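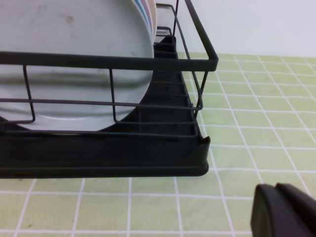 Why did the dish-handling trials stop for part of March?

The gripper on the Borngate arm closed without a command while a plate was being lifted from the rack, and we took the arm out of service until we knew the cause.

Progress report to Azevedo, household handling work
Prepared by Hanneke Postma, Pudari

The fault occurred at 3:20 in the afternoon, on lift 31 of a planned 60. The fingers had opened to release a plate and then closed again at full force. The plate broke. Ineke Schouten was at the bench and pressed the stop button. She was wearing glasses and gloves and was not hurt. The arm stopped as it should, but the fingers stayed clamped, and we had to cut the air supply before we could free the pieces.

Cause

The controller logged error 3333, which the manual lists only as a communication fault. We first replaced the signal cable at the wrist, and the fault came back the next morning with no plate in the gripper. The second search found a cracked connector shell at the elbow. With the elbow bent past 90 degrees the connector pulled open and the open signal dropped out. The valve we had fitted closes when it loses signal. That was our choice at the design stage, made so that a plate would not be dropped, and we had not looked at what it meant for hands near the fingers.

Work done

The connector has been replaced and the cable now has a clamp on each side of the elbow. The valve has been changed to one that holds its last position on signal loss. A separate release lever for the fingers is mounted beside the stop button. Ineke has rewritten the bench instructions, and the rule on keeping hands out of the rack now covers pauses as well as motion.

Still open

The low approach to the front corner of the rack bends the elbow furthest, so we will repeat all 60 lifts from that side before going on to bowls. Ferovport has not yet answered our question about a sealed connector. The cost of the parts comes out of the repair line, and we are not asking for more money.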